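Plumdale Gifts — Packing and Returns FAQ

Do you gift wrap?
Yes. Tick the gift box option at checkout and add a note of up to 50 characters. Lamai Wattanapong writes the notes by hand, so please check your spelling.

Can I send two items in one box?
Usually. A soft toy and a small ornament can share a box if the ornament is wrapped separately. Glazed pieces always go in their own carton.

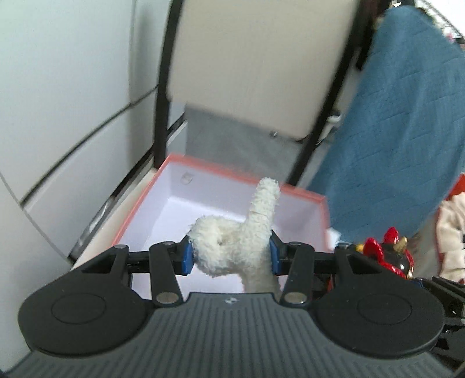

Which box will my plush come in?
Plush orders ship in one of two box sizes, and we choose the size for you. Shaggy fabrics flatten easily, so we go up a size for them. A curly white plush with one long upright part, for example, goes in an open box with a coral rim and a pale interior, and we lay it on its side before closing the lid. Tissue is included — tell us if you'd prefer none.

The fabric looks flat. Is it damaged?
Probably not. Leave it out overnight and fluff it with your fingers. Don't use a hair dryer.

How do I return something?
Write to Maxine Mudgway within 43 days and include your order number. Keep the box if you can. Gift notes can't be refunded.

Do you ship in November?
Yes, but allow extra time.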